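Foam on Rikby Pond again

mel_gill
Walked past the outlet at Rikby this morning and the foam is back, knee high against the weir. Third March in a row. The county says it's natural. I grew up on that pond and it never smelled like dish soap. 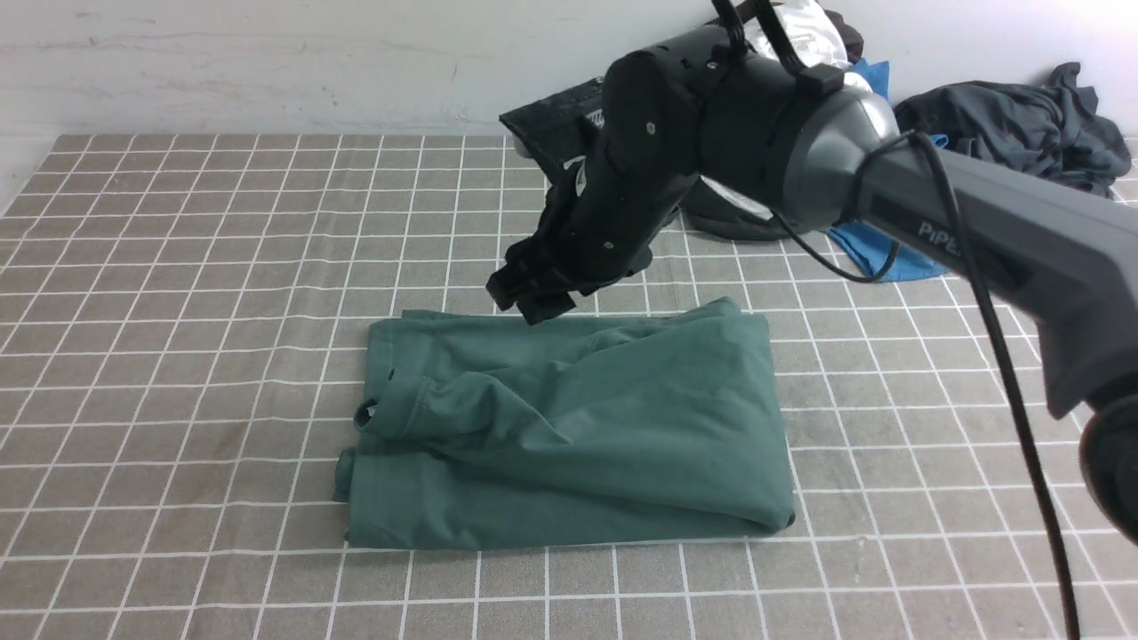
dbeaudoin
Foam by itself doesn't prove much, Mel. Leaves break down and you get suds, even in clean water. What bugs me is the phosphorus. My strip read 290 by the Fraser Road culvert and 928 below the laundry outfall. If you want to do your own, lay the bottles out on something with a printed grid, like the gray and white mat up there, so each one keeps its spot and you don't mix up your sites. I mixed mine up last year and lost a whole afternoon.

yvette_L
928 what? Parts per billion? Those strips are junk at the high end, Dale. Send one bottle to a real lab before you go blaming the laundry. They employ half my street.

dbeaudoin
Ppb, yes. And I'm not blaming anyone, I'm saying where the number jumps.

mel_gill
Well I'll blame them a little! I switched to the phosphate-free powder and my clothes come out fine — it's not some huge sacrifice.

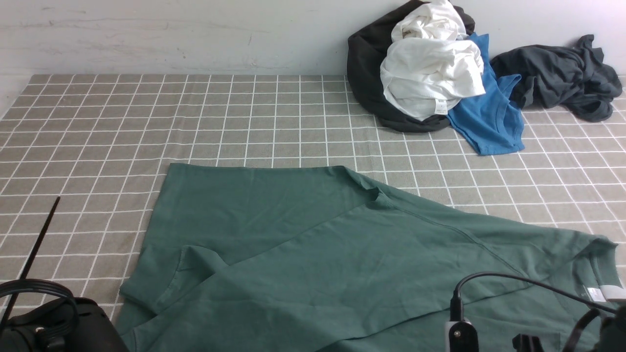
Green top, short sleeves by the look of it.

rejean_mac
Powder won't fix it. There's 800 feet of old septic line on the north side and the Ikamell report said so years ago. Dredge the inlet and replace the pipe.

yvette_L
Dredging stirs everything up, Réjean. We went through this at Veklow and the fish were gone by summer.

dbeaudoin
I've got 3 clean bottles left if anybody wants to split the lab fee. I'll be at the boat ramp at 8 am.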